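Ticket 549: Greifplaner verliert das Ziel, sobald Jeansstoff zwischen den Fingern liegt
Projekt: Clarkard / Wäschehandhabung
Komponente: Stiseo (Wahrnehmung), Grumen (Greif- und Bahnplanung)
Status: gelöst, Nacharbeit offen
Eröffnet: 15. April 2021

Problembeschreibung

Hallo zusammen, und schon mal danke an alle, die sich durch diesen langen Text arbeiten! Seit dem Update von Stiseo bricht Grumen die Bewegung ab, sobald ein größeres Stück gegriffen ist. Bei Handtüchern und T-Shirts läuft alles wie gewohnt, bei Hosen bekommen wir fast jedes Mal dieselbe Meldung:

grumen.planner: WARN target_lost, mask_area below threshold
grumen.planner: ABORT, holding position

Der Arm bleibt dann brav stehen und hält fest, passieren kann also nichts. Ärgerlich ist es trotzdem, weil man jedes Mal von Hand quittieren muss und der ganze Ablauf von vorne beginnt. Ich hatte zuerst die Kraftregelung der Finger in Verdacht und habe einen halben Vormittag mit den Reglerparametern verbracht, leider ganz umsonst. Die Kraftkurven sind sauber, der Griff wird als geschlossen gemeldet, und auch die Gelenkströme sehen völlig normal aus.

Interessanter wurde es bei der Handgelenkkamera. Die Segmentierung zerlegt die Jeans in mehrere Einzelteile: den ausgewaschenen Stoff, die dunkle Längsfalte und den hellen Fleck am linken Finger. Nur das größte Teil wird als Ziel weitergereicht, und welches das größte ist, wechselt von Bild zu Bild.

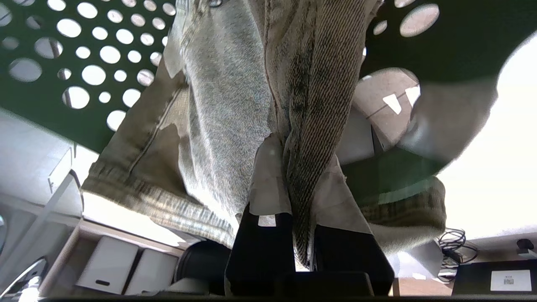 Reicht es, den Schwellwert für mask_area herunterzusetzen?

Für eine schnelle Vorführung kann man das machen, auf Dauer würde ich davon abraten. Der Planer bricht dann zwar seltener ab, folgt aber weiterhin einem Ziel, das zwischen den Teilflächen hin und her springt, und die Bahn wird entsprechend unruhig. Besser ist es, die Teilflächen vor der Übergabe zusammenzufassen.

Was ich ausprobiert habe

Zuerst habe ich die alte Stiseo-Version zurückgespielt, und siehe da, der Fehler war weg. Im Vergleich der Konfigurationen fiel dann auf, dass der Parameter merge_window von 6 auf 1 gesetzt war. Es werden also keine aufeinanderfolgenden Masken mehr zusammengeführt, jedes Einzelbild steht für sich. Vermutlich stammt das noch aus den Latenztests vom Dezember und ist beim Aufräumen mit in den Hauptzweig gerutscht - kann vorkommen, ist mir auch schon passiert.

Mit merge_window = 4 und der neuen Version läuft es wieder stabil. Der ursprüngliche Wert geht ebenfalls, kostet aber spürbar Reaktionszeit, wenn der Stoff nachrutscht. Die Zeitüberschreitung im Planer habe ich zusätzlich auf 300 ms angehoben, damit ein einzelnes schlechtes Bild nicht gleich den ganzen Ablauf kippt.

Dann noch eine Kleinigkeit zur Kopfkamera, die mir beim Durchsehen der Aufnahmen begegnet ist. Die Türerkennung schlägt auf die verchromten Ringe sehr zuverlässig an, vertauscht aber manchmal Trockner und Waschmaschine. Rund sind die Türen alle, und das Pferdelogo ist auf dem Glas oben wie unten zu finden. Als Merkmal taugt die Temperaturzeile mit 68°C, 60°C und 52°C auf den Trocknertüren deutlich besser, und bei den Waschmaschinen die Schilder "洗 1" und "洗 2". Spiegelungen im Glas sollte man vor der Erkennung maskieren, die Deckenlichter erzeugen sonst gern falsche Kanten.

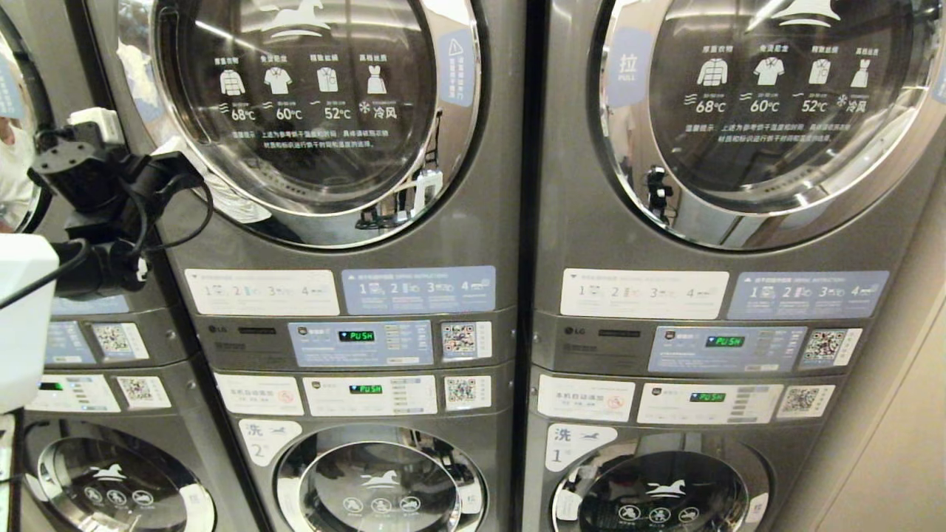 Lösung und offene Punkte

merge_window steht in der gemeinsamen Konfiguration jetzt wieder auf dem Wert aus dem Test, die Zeitüberschreitung ist angepasst. Bitte einmal neu ziehen und den Planer neu starten, ein bloßes Nachladen der Parameter genügt bei Grumen leider nicht.

Offen ist noch ein Regressionstest mit Jeansstoff. Die Aufnahmen dafür lege ich in den Ordner Avotiņš, dort liegen schon die Handtücher. Die Sache mit der Türerkennung bekommt ein eigenes Ticket, sonst wird es hier zu unübersichtlich. Falls bei euch trotz allem noch target_lost auftaucht, hängt bitte das vollständige Log an und schreibt die Stiseo-Version dazu, dann schaue ich sehr gerne noch einmal drüber.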